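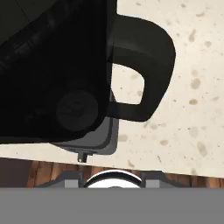 Vol. 14, No. 3, p. 116

4.2 What early reviewers hold back

I went into this part expecting spoilers to be the big worry, and wow, was I wrong! Of the 2106 advance reviews in the Lei set, most gave away a twist or two quite happily. What people sat on was the star rating (Wu had guessed this back in June, and I owe him lunch). Figure 3. Rendered countertop view with a black appliance. My hunch is that bloggers hate rating a book before their friends can argue back, so I reread the Pamilex comments with that in mind.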